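Ramesh Garg
October

Thread on finger pads. We have been comparing three sets on the hand-held gripper for the tube work, and a few people asked for the results in one place. It will run long.
14 replies · 68 likes

Background first. The job is picking plastic test tubes out of a clear acrylic rack and putting them back. A person does it with the hand-held tool while the camera records, and later an arm with the same fingers tries to do it from those recordings. So the fingers have to be good in both places, or the recordings are no use to us.

The three sets are the flat printed pads we started with, a soft molded pad from Skalitent, and a V-groove pad that Salamatu Antwi drew for us. Same arms underneath in all cases. Only the part that touches the tube changes.

Swapping is easier than it used to be. We put threaded brass inserts in the arms after stripping out the bare plastic holes on the old ones. Nana Kpodo did the inserts with a soldering iron and a scrap of aluminum to keep them square. If you are still driving screws straight into printed plastic, spend an afternoon on this.
3 replies · 27 likes

Test plan was 1000 picks per pad set by hand, split between Salamatu, Nana and me. A pick counts if the tube comes up, clears the rack and goes back in a hole without being touched by the other hand. Anything else is a miss. We wrote down what kind of miss.

I know 1000 sounds like a lot. It goes faster than you would think, and the last few hundred are where you find out what wears.

Flat pads first. They did fine on tubes with space on both sides. They did badly when two tubes stood next to each other, because the pad is wide and boxy and you have to come in at an angle to get past the neighbor. When you come in at an angle the tube rolls along the face of the pad and ends up leaning.

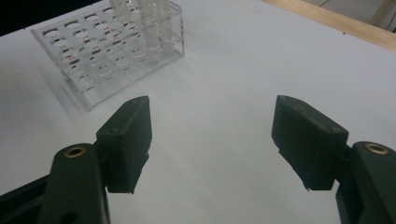 A leaning tube is not a disaster for a person. You twist your wrist and it goes in. The arm copies the twist, but it copies it at the wrong moment, and then the bottom of the tube lands on the acrylic between two holes. That was the most common failure on the arm with this set.

Second thing on the flat pads: edges. Printed edges chip when they knock against things, and ours got knocked plenty. Small chips did not change the pick count in any way I could measure. I still file off loose bits before a session so they don't end up on the table.
5 replies · 31 likes

Skalitent pads next. These are soft and they grab well. Misses while lifting went almost to nothing. What went up was misses while letting go. The tube sticks to one side for a moment after the fingers open and gets dragged off center.

You can get around it by opening slowly. Kwesi Quartey tried wiping the pads with alcohol every 27 picks, on a day when he was keeping count anyway, and that helped too. But I don't want a procedure that depends on a person remembering to wipe.

They also pick up dust, and then they stop being sticky, and then the numbers from the morning don't match the numbers from the afternoon. If your table is cleaner than ours you may not see this.

Third set, the V-groove. Still printed, still hard, but the inner face has a shallow channel running top to bottom. The tube finds the channel and stands up straight in it. Leaning went away almost completely on both the hand tool and the arm.

The catch is that you have to be closer to centered when you close. With the flat pads you can be off by quite a bit and still get hold of something. With the groove, if you are off, the tube sits on the shoulder of the channel and pops out when you squeeze. People get used to it fast. Salamatu had it in the first few minutes – she drew it, so maybe that isn't a fair test. It took me most of a morning.

So the order by hand was Skalitent, then V-groove, then flat. The order on the arm was V-groove, then Skalitent, then flat. We care more about the second list.
9 replies · 52 likes

Now cameras, since someone asked. We ran two on the wrist mount, one wide and one narrower. The wide one sees both fingers and a good part of the table, so you get the rack in view early and the approach is smoother. The narrower one gives you more detail on the tube but loses the rack as soon as you turn.

We stayed with wide. The detail didn't help as much as I had hoped. Clear acrylic and clear tubes on a white table are hard to see at any focal length.

Things that did help with the clear-on-clear problem: turning off one overhead light so there is a shadow to work with, and lowering the exposure a little. Things that did not help: a polarizing filter, which cost us light and made the tubes harder to find.

Nana wants to try a dark mat under the rack. I have been putting it off because the recordings we already have are on a white surface and I don't want to split the set in two. We will probably do it anyway before winter.
4 replies · 22 likes

Controller notes, short. We started on the Addo board and moved to the one from Gastwood. The Addo is fine for opening and closing. What we needed was to read the finger opening at a steady rate and line it up with the video, and we were getting gaps. It may well have been our wiring. Ekow Wumbei rewired everything when he did the swap, so I can't tell you which change fixed it, and I'm not going to blame the board.

If anyone has a clean log from the Addo at a high rate, I would like to see how you have it connected.

Someone in the replies asked about force sensing. We don't have it on the hand tool. We had a thin film sensor under one pad for a while, but the readings drifted as the pad screws loosened, and we took it out. The finger opening tells us enough for tubes. It would not be enough for anything that squashes.

Another question was how long the pads last. The flat ones are the oldest, with 2000 picks on one pair counting practice, and they still close evenly. They look scuffed and that's all. The V-groove pair is newer. The channel has polished up a bit where the tube rides and I will be watching that, because a smoother channel might grip less.

For material, we print everything in the same filament with four walls. We tried a softer filament for the V-groove and it bent outward under load, so the tube was only held at the bottom. Back to hard.
6 replies · 19 likes

What I would do if starting over: skip the flat pads, print the groove in two or three depths, and test on crowded racks from the first day. We spent too long with tubes spread out, where every pad looks good.

I would also mark each pad set with a number. We had two flat pairs in the same green and mixed them up once, and we had to throw out an afternoon of counts.

Next is a narrower V-groove so we can get between neighbors without tilting. Salamatu has the drawing done and Kwesi is printing it tonight. After that we go to the glass tubes from Fasura, which are heavier and a little thicker, and the groove may need to change again.

I'll add the narrow pad numbers to this thread when we have them. Files for the current groove pad are going up once the screw spacing is cleaned up, so please hold off asking for them until then.
11 replies · 47 likes · 8 shares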